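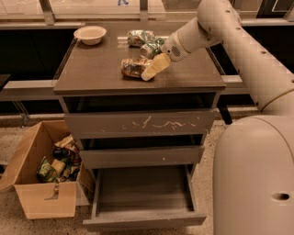

2021-10-08
Por Liv Aasen

Recogida de ejemplos: la tarea de despejar la mesilla

Desde junio el grupo de Portela graba ejemplos para el sistema de aprendizaje de Grundora. La tarea de este mes es despejar la superficie de una mesilla con cajones: el robot coge los envoltorios, las latas y las bolsas de aperitivos arrugadas y los lleva a una caja de cartón que está en el suelo, al lado del mueble. El cuenco de papel se queda donde está. Lo incluimos a propósito, para que el sistema aprenda también qué objetos no debe tocar.

Cada ejemplo lo hace una persona que maneja el brazo a distancia. Se guardan las imágenes de la cámara de la cabeza, las posiciones de las articulaciones y la apertura de la pinza. Entre un ejemplo y el siguiente se cambian de sitio los objetos y, de vez en cuando, el estado de los cajones. En una parte de las grabaciones el cajón de abajo está abierto y vacío, y la basura va igualmente a la caja.

Lo que más cuesta son las bolsas metalizadas. Brillan, cambian de forma al apretarlas y la pinza resbala si entra demasiado plana. Las latas aplastadas dan menos trabajo, aunque conviene agarrarlas por el lado corto. Cuando un agarre falla no se corta la grabación: el operador lo intenta otra vez y el fallo queda anotado. Esos ejemplos se guardan con una etiqueta aparte y el equipo de Avon decide después si entran en el entrenamiento.

El objetivo es llegar a 3000 ejemplos de esta tarea. Los turnos son de 100 ejemplos y hay 12 operadores formados. Quien quiera apuntarse puede hacerlo en la hoja de turnos. La formación dura una mañana y no hace falta haber manejado antes un robot.

Un aviso para los que ya graban: desde esta semana las notas de cada ejemplo se escriben en Fluseck y dejan de valer las hojas sueltas. Pongan siempre el número de mesilla y si había algún cajón abierto. Faltan esos datos en 19 ejemplos de la última tanda y habrá que repetirlos.

Buscar en el boletín
Escriba su búsqueda Buscar

Artículos recientes
Cómo etiquetar los agarres fallidos
Nuevo horario de la sala de grabación
Avon: primeros resultados con cajones
Guía breve de Fluseck para operadores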